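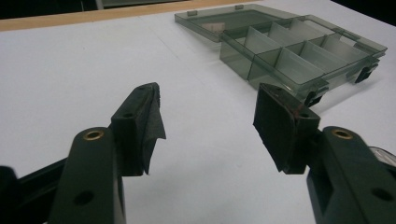 The compartment box, open on the white table.

April, started after lunch

Back on the Szénási, serial 2895, the accordion that came down from Henddale with its bellows tied up in a dressing gown cord. I left it in the warm room overnight with the straps off, and it smells a good deal less like an attic today, though I still wouldn't want to play it with my nose any closer than it has to be.

Went through the treble side first. The wax on the two front reed blocks is the old dark stuff and it has gone brittle all the way along, so that when I pressed a plate with my thumbnail it lifted with a little crack and a flake went down my sleeve. The third block has been rewaxed at some point by someone in a hurry (great yellow dollops, and a fingerprint!), and that wax is still soft and perfectly sound. I was tempted to leave it. I've decided to do all of them anyway, as mixing old and new on one instrument always comes back to me a year later with a polite letter.

Wax recipe for whoever is on the stove: the beeswax from Bollwood, 330 grams, plus the rosin, plus a very small spoonful of linseed oil. Melt the wax first and let the rosin go in slowly. I put it all in together last time and stood there for half the morning poking at a lump. Keep it well under smoking. If it browns, throw it out and start again, please, even if it seems a waste, as browned wax goes crumbly and then we're back where this poor box started.

Leathers: most of them curl away from the plates, the long low ones worst. The higher ones I can probably save by stroking them flat, but I'd like new leather from E down. The Grodetley skins are the nice thin ones and there should be plenty left in the flat drawer. Velimir Bošković thinks I should use the plastic valves on the low notes and he may well be right about how long they last, but they do slap when the room is cold and I don't care for it. We agreed to disagree over the teapot. Velimir, if you read this, I have looked at the sample you left and it is still slapping.

Bass side, only a quick look before four. One stuck button, the A flat minor, which was nothing worse than swollen felt. The bass mechanism itself is a pleasure, all the rods straight and every one numbered in pencil by a very neat hand. I'd love to know whose. Please nobody clean those numbers off.

Tuning. Tested a handful of reeds on the bench bellows before taking anything apart further, and the middle A is flat of where the owner wants it. She plays with a fiddler, so 440 it will have to be in the end, but I won't touch a file until the new wax has sat for 6 days at least. Reeds settle, and I've chased them before like a man chasing hens.

Bellows are better than they had any right to be. Two corners want new leather gussets and the tape is lifting along the bottom edge. Held it closed against the air and it sank slower than my own at home, which stung a bit.

Job ticket is 999. Her strap buckles are in an envelope pinned to it.

Tomorrow: scrape block one, wash the plates, cut leathers if the light is good. Ask about the missing grille screw.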